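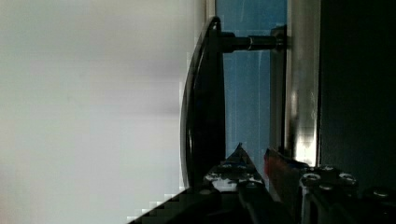 Black handle, blue glass. I could look at it all day.

Posted 2018-05-01

I have been going on about door handles to anyone who'll stand still, so it's time the blog got its share. The glossy black one is my favourite thing in the whole place! It has a slight bow along its length, so your fingers go round the back of it without thinking, and then at the top it bends over to meet a black spindle with one thin metal collar on it. A tiny bright ring on all that black. Somebody at a drawing board cared about that ring, and I love them for it.

I've wanted a proper grip like this ever since the Domgate catalogue turned up in September with 40 pages of handles and hinges in it (I read every one, twice, with a cup of tea going cold). Most of what you find in the shops is brushed silver and skinny, and it digs into your palm when you've got a bag of groceries hanging off the same hand. A fat, rounded lever is so much kinder. I also think black looks terrific beside blue glass, with the silver strip there to brighten things up a bit. My old colour scheme was beige next to other beige, so you can imagine how pleased I am.

A tip if you go for gloss: keep a soft dry cloth handy. Fingerprints show, there's no getting round it, but a quick rub and it's back to looking its best. I tried the Vinano polish on a black drawer pull at home and it left a greasy film, so I'm sticking with the cloth.

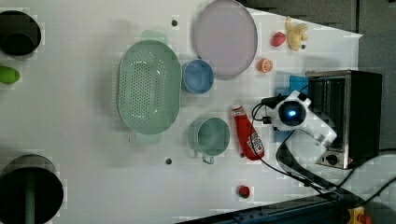

Colour is my other weakness, and kitchen things are where I really let go. For years I bought white everything, thinking it would look grown-up, and then I found a mint jug at the market on Jabłońska and that was the end of white. Now I'm all for soft, chalky colours on a plain white table, where they get to show off a little. The pale mint colander with the lavender plate beside it is exactly the sort of pairing I mean, and the little light blue cup tucked in between them finishes it beautifully. I'd put the teal mug on the same shelf too, a bit deeper than the rest so the whole lot doesn't drift off into sugared almonds.

And play food! I have such a soft spot for it. The orange slice with its segments showing is a cracker, and the strawberry would look right at home on my windowsill next to the Dener egg timer. My own childhood set had 5 pieces left by the time I was in school, and one of those was half a bread roll.

Next job is choosing a colour for the inside of my pantry door. I've got it down to lavender or a very pale green, and the sample pots are lined up on the bench waiting for me to make up my mind.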